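I bought a tube of six Peak shuttlecocks in July, mostly because the hall at Restholm had run out of its own, and I've been quietly fond of them ever since. They fly true, they don't wobble much on a high serve, and the blue band round the base is easy to spot when one rolls under the benches.
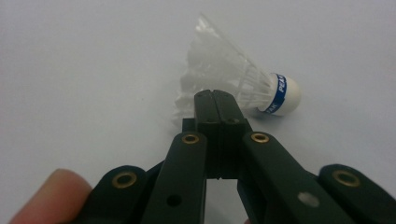 Tormod Aasen found them a touch slow in a cold hall and told me he'd gone back to his old ones after four evenings.

Fair enough, though slow suits me very nicely at my age! I'd happily buy another tube.

Berenice Orozco, 14 Jan 2018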